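Library > Literature > Early Periods > Chapter 12

Contents Preface Chapters Glossary Index

Chapter 12: Reading the Old English Elegies

14/08/2023, by Sachiko Oda

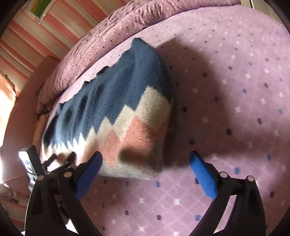

The term "elegy," as applied to Old English verse, is a label of convenience. It was attached by modern editors to a small group of short poems, most of them preserved in the Exeter Book, a manuscript copied in the second half of the tenth century. The poems carry no titles in the manuscript. Names such as The Wanderer, The Seafarer, The Ruin and The Wife's Lament are editorial, and students should keep in mind that a title chosen by an editor already directs the reading of the text.

12.1 Scope of the group

There is no fixed list. Most surveys include the four poems named above together with The Husband's Message, Wulf and Eadwacer, Deor, Resignation and The Riming Poem. The last two are sometimes left out. The shared features usually cited are a first-person speaker, separation from a lord or partner, harsh weather or a ruined site, and a contrast between past and present. Few of the poems show all of these. The Ruin, for instance, lacks a developed first-person speaker, and Deor is divided into sections of uneven length by a refrain, a device that is rare in the surviving verse.

In this book the term is used for the full group of nine. Where an argument depends on a narrower list, the list is given.

12.2 The manuscript

The Exeter Book has been at Exeter Cathedral since the eleventh century, when it came there as a gift of Bishop Leofric. It also contains religious poems and a large collection of riddles. The elegies are not placed together. Some stand among poems of moral instruction; others are found close to the riddles, and the position of Wulf and Eadwacer immediately before the first riddle led early editors to print it as one. Burn damage to the final leaves has destroyed parts of The Ruin and The Husband's Message. Readings in the damaged lines are marked in our texts with square brackets.

The verse is written continuously across the page, as prose is, and line division is the work of editors. Punctuation is light and does not follow modern practice. In The Wanderer, the manuscript does not mark where speeches begin and end, so the number of speakers must be decided from the sense. Section 12.4 sets out the main proposals.

12.3 Terms used in this chapter

Half-line: the basic metrical unit, normally containing two stressed positions.

Caesura: the break between half-lines, shown in print by a space.

Variation: the restatement of a noun or phrase in different words, usually in a later half-line.

Gnomic statement: a general truth stated in the present tense, often with "sceal" or "bið."

Readers who have not worked through the account of meter in the previous chapter should do so before going on. The passages for translation begin with the opening of The Wanderer, and glosses are supplied for each word that does not appear in the core vocabulary at the back of the book.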